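Section 6 covers handling of soft and flexible packets with the Rado hand-held gripper. Read Section 4 (Finger Assembly) first. The rules below apply to every operator, including those working in pairs, and to every bench fitted with Trindex recording equipment.

## 6. Flexible packets

### 6.1 Before you start

1. Wipe the bench top with a dry cloth. Do not use spray cleaner within arm's reach of the grippers.
2. Check both foam pads on each gripper that is fitted with them. Light fraying at the edges is acceptable. Replace a pad if the foam has lifted from the finger or if the black plastic shows through.
3. Trim hanging fibres with scissors. Do not pull them.
4. Check that the threaded inserts sit flush in the finger links. An insert that turns by hand must be reported and the gripper tagged out.
5. Open and close the fingers three times. The movement should be even on both sides.
6. Enter the gripper number and pad code on the bench sheet. The standard grey pad is code 1039.

> **Note:** Bare fingers may be used on trays and rigid boxes. Use padded fingers for anything in plastic film.

### 6.2 Packet selection

Packets used on the bench must be factory sealed and must not weigh more than 700 g. Powders and granules are permitted if they are food grade. Keep the original label on the packet, whatever language it is printed in, and copy the product name to the bench sheet in English.

Remove from use any packet that:

- has a split or pinhole in the film
- leaves residue on the pads
- has been dropped from bench height (900 mm) more than once
- has had its end seal folded over and taped

**Caution:** Fine powder will get into the finger joints. If a packet leaks, stop, set the gripper down with the fingers open and follow the cleaning steps in Section 9. Do not use compressed air.

### 6.3 Approach and grasp

1. Lay the packet flat, label up. It may sit at any angle to the bench edge.
2. Bring the gripper in low, with one pad on each side of the packet.
3. Aim for the filled part. The sealed end is stiffer than it looks and tends to slip out of the foam.
4. Pause with the pads open on either side before closing.
5. Close slowly until the film begins to gather. Grip force should not exceed 27 N for filled packets.
6. Lift straight up. Do not drag the packet along the bench.

### 6.4 Two grippers on one bench

1. Agree on which gripper moves first. The other stays back, clear of the packet.
2. Never pass one gripper over the other.
3. Keep your free hand off the bench top while either set of fingers is moving.
4. If the grippers touch, both operators release and start the step again. Mark the attempt as void.
5. Trays stay where they were placed at the start of the run. If a tray is bumped, finish the step before you straighten it.
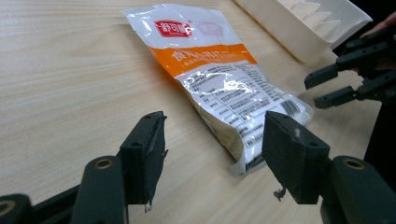

Løken, 2022-11-30

The baking soda packet lies between the padded fingers, with its lower end just above and between the foam. The second gripper is at the right, over the edge of the white tray. Glossy film throws glare across small print, so confirm the product name from the large lettering on the orange band and read the rest by hand before the run starts.

### 6.5 After the run

1. Open the fingers fully and set each gripper on its stand.
2. Inspect the pads again and record any new tears. A torn flap longer than the pad is thick means a new pad.
3. Return packets to the Pluder bin. Do not store them under trays.
4. Sign the bench sheet.

> **Note:** The grip force limit in 6.3 was lowered in the May revision. Discard older printed copies of this section.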